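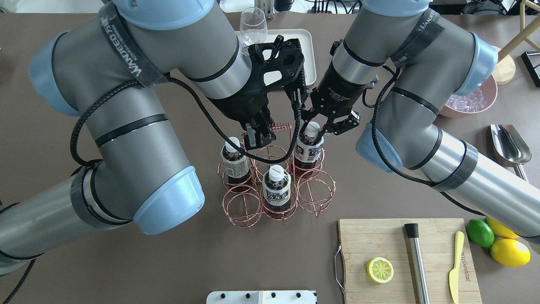 How to plan a website refresh for a small shop without losing your regulars

June 12, 2018
By Catinca Bucur

I have been putting off writing this one for ages, mainly because every refresh we do at Jitasgate seems to go a little differently, and I worried I'd end up with a page full of "it depends". But we've just finished a fairly big one for Rovetti, who sell drinks and barware online, and while it is all still fresh in my mind I thought I'd set down the steps we followed. If you look after your own site, or you are the person in the office who got handed it, I hope there's something useful for you in what follows.

Step 1: Make a list of every page you have

Yes, every page. Open a spreadsheet, put the address in the first column, the page title in the second, and leave a third column blank for now. Rovetti thought they had a nice small site, and the list came to 356 pages, a good many of them old offers and gift guides that had been left to gather dust (we've all got them, I promise you mine is no better). Make a cup of tea first, as it does take a while.

Step 2: Find out which pages people visit

Look at your visitor figures for the last 90 days and copy the number of visits into that blank third column. Then sort the list from highest to lowest. If your trade is seasonal, do the same again for your busiest month. For Rovetti that was August, when everyone is having people round in the garden, and the order of the pages changed quite a bit once we'd added it in.

Step 3: Decide what stays, what goes and what gets joined up

Go down the list and mark each line "keep", "merge" or "remove". Try not to be too soft-hearted. A page about cocktail shakers and another about cocktail shaker sets can usually live happily together. Dong-hyun Yeo, who builds most of our sites, likes to do this part on paper with coloured pens, and I have slowly come round to his way of doing it, although my handwriting lets the side down.
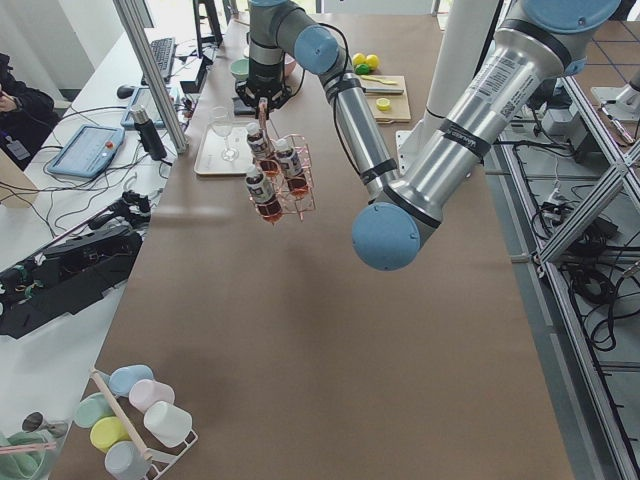
Do keep the removed lines in the spreadsheet, though, and don't delete them. You will need those old addresses again in step 6, and it's a dreadful nuisance trying to remember them afterwards.

Step 4: Sketch the menu before anything else

We gave ourselves a limit of 8 items in the main menu and it was a struggle, I won't pretend otherwise! Write each item on a slip of paper and ask someone outside the business to tell you what they'd expect to find under it. "Entertaining" meant one thing to Rovetti and something quite different to my sister, so it became "Glasses and bar tools", a bit plainer but much easier to understand.

Step 5: Start with the phone layout

Draw the small screen first and the large one second. Put the search box, the basket and the menu button where a thumb can reach them. After that come the product photos, then the price, then the button to buy. Long descriptions can sit further down the page. When you have something you can click through, hand it to a few patient people and give them a job to do, such as finding the delivery costs, and then (the hard bit) say nothing at all while they do it.
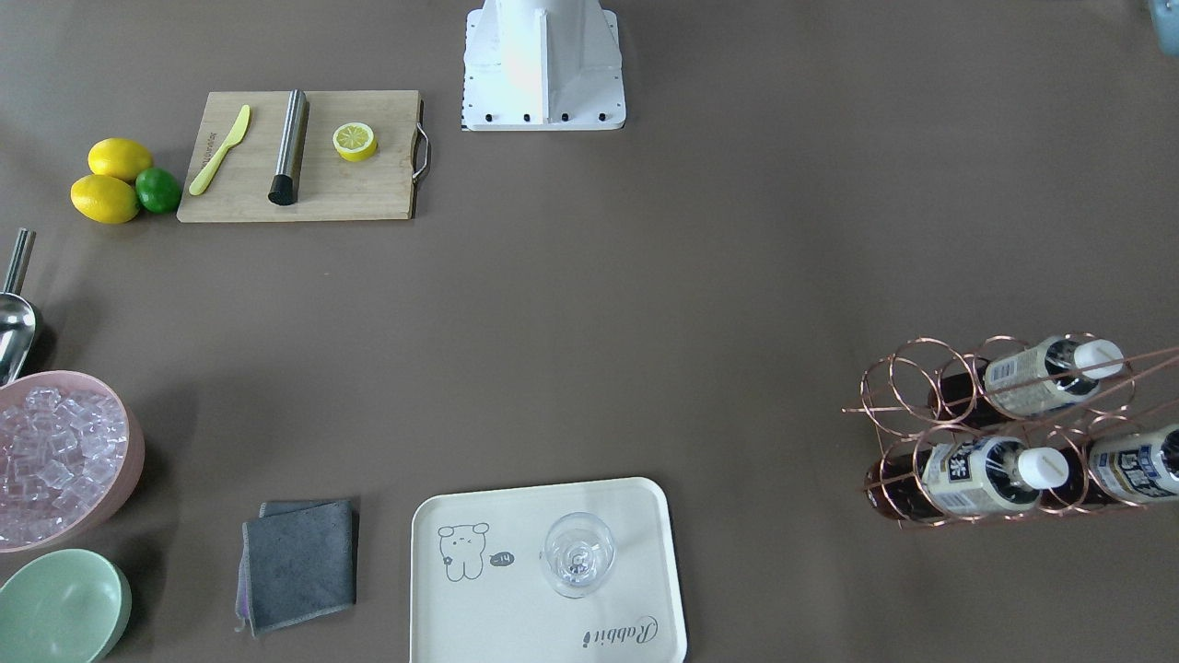 Lemon, muddler and knife on a wooden board.

Step 6: Redirect the old addresses

Every page you marked "merge" or "remove" needs pointing at its nearest new home. Please don't send the whole lot to the home page. Somebody who has saved a link to your ice buckets wants ice buckets, or at the very least something in that general direction. If your site runs on Stomstead, you can upload the redirects as one file from the settings area. Test a handful by typing them in yourself.

Step 7: Go live on a quiet morning

Pick a time when few people are ordering and everyone who can fix things is at their desk. We switched Rovetti over and had 11 small faults written down by lunchtime, mostly broken pictures and one very odd postage price. All were put right the same day. Leave a short note on the home page telling your regulars that things have moved, with a phone number, and keep it there for a few weeks.

Related articles
Choosing a typeface your customers can read
Writing product descriptions when you sell lots of similar things
What to ask before you sign a hosting contract
Yeo on forms: making checkout shorter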